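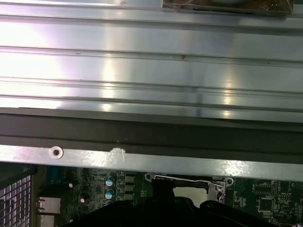
La última entrega

Tiempo de lectura: 2 minutos

La noche en que el cine Limenier iba a estrenar el final de la saga, Larasati Manurung llegó tan temprano que todavía estaban barriendo las palomitas de la tarde, y se sentó en la fila 6, como venía haciendo desde niña, cuando su padre la llevaba de la mano y le compraba un refresco que nunca se acababa.
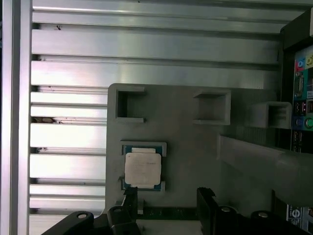
Había leído todo lo que se podía leer sobre la película. Sabía que habían cambiado de director en enero, que el guion de Mostley tenía unas 200 páginas y que el capitán Taltach, su querido Taltach, quizá no volviera a casa. Eso último le quitaba el sueño, aunque a sus compañeras de oficina les decía que le daba lo mismo (y ellas, que la conocían bien, le llevaban pasteles).

La sala se fue llenando poco a poco, con niños disfrazados, abuelos con bufanda y una pareja que discutía en voz baja por el orden correcto en que había que ver las anteriores.
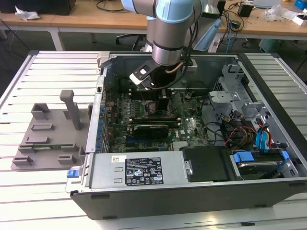 Cuando se apagaron las luces, ella cerró los ojos un momento para oír mejor la música, aquella trompeta del principio, y pensó que daría cualquier cosa por volver a escucharla por primera vez.

A la salida llovía. Se quedó bajo la marquesina, con los ojos hinchados y el abrigo mal abrochado, sin ganas de hablar con nadie.

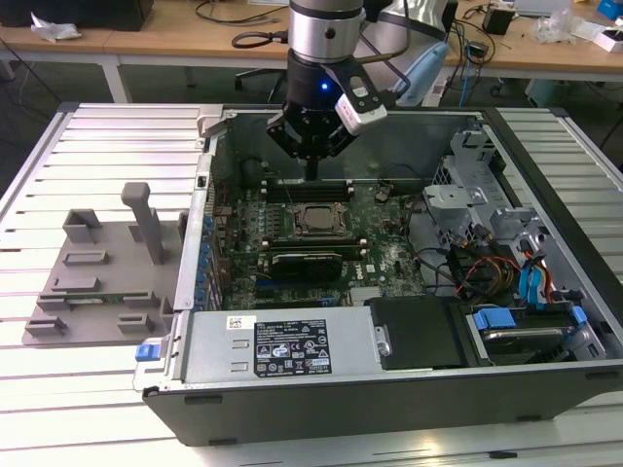 Ginting le dijo que no llorara todavía, que él se había quedado hasta el final de los créditos y que allá, detrás de los últimos nombres, se oía silbar a Taltach.

Larasati lo miró, miró la taquilla, que seguía abierta, y empezó a buscar monedas en el bolso.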